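Leave the Bowls to the People Who Know Them, at Least for a While

By Mahmoud Saber
July 16, 2019

14 shares | 3 comments

I have worked in the packing room at Clomari for 11 years, which is long enough to have opinions about tape. We ship housewares out of Gredthorpe, mostly bowls and baskets and serving pieces, and most of them are made in small batches, so that two of the same item will sit side by side on the bench and still want to be picked up differently. I mention this because it's the whole trouble with the arm, and also the reason I've come around to it more than I expected to.

The arm came to us this spring. Before it ever touched a real bowl it spent weeks being tried out on the computer, with a made-up table and made-up bowls, and a few of us were asked to sit and watch and say what looked wrong. I said yes mostly for the chair (I'm on my feet all day, and it was a very good chair). I thought I'd have nothing to offer. But the first afternoon I heard myself saying, "No, don't go for the rim, come in lower," and then trying to explain why, and finding that I couldn't, quite. My hands knew it. I had to stand up and pretend to lift a bowl before I could tell the engineer what I meant.

I've thought about that afternoon a good deal since. There are 32 of us in packing, and between us we must know a thousand small things like that, and not one of them was ever written on a job sheet or figured into anybody's pay. A bowl with a thick rim will tempt you to grab it by the rim. A ridged side will give you a grip, or it will shed on you, depending on how it was finished. You learn to tell by looking, and then you forget that you learned it. Now a company wants all of that passed along to a machine, and I think it's fair to ask what the company means to give back.

My friend Anas Fawzy, who works the bench across from mine, is harder on this than I am. He says teaching the arm is teaching your replacement, and that a good chair doesn't change it. I don't have a full answer for him. In January alone we packed 2723 orders, and I remember what my shoulders felt like by the end of it, and if something had offered to do the plain lifting for me I'd have kissed it on the elbow. On the other hand, the plain lifting is also where new people start. My nephew started there. If the easy pieces go to the arm and only the awkward ones come to us, then where does a beginner begin? You can't hand somebody the hardest bowl in the building on the first morning and wish them luck.

So what I'd ask for is modest – I've never been much good at asking for anything else. Pay people for the hours they spend teaching, and pay them a little better than for the hours they spend packing, since it's tiring in a way that surprised me. Put in writing that no one loses hours for the first 12 months. Keep one bench, a real one, where new hires do the simple pieces by hand with somebody older beside them, even if the arm could do it faster. And let the packers decide which items the arm isn't ready for. Management at the old Badawi warehouse made that decision from upstairs when they brought in their sorting line, and the people I know who were there still talk about it with their arms folded.

I'm told all this would slow things down. Well, yes. I've been slow with a new style of bowl plenty of times, and the orders still went out. I would like us to be allowed to be slow with this as well, and to argue about it over lunch, and change our minds a few times before somebody signs something.

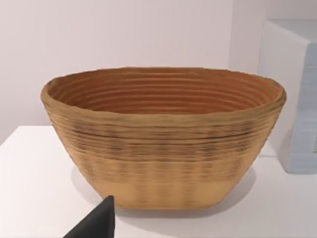 OPINION – Work & Wages

Those layered sides, one thin ridge over another down to the smoother band near the base, are what I kept pointing at from the good chair. The black finger is low down there, near the base, and that's where I'd have started too.

Comments (3)

bench_seven
Good piece, Mahmoud. The part about beginners is what worries me. I learned everything on the boring stuff.

R. from Bukum
We asked for teaching pay at our place and got a pizza. Ask for it in writing!

Anas F.
I still say it's the chair that got you.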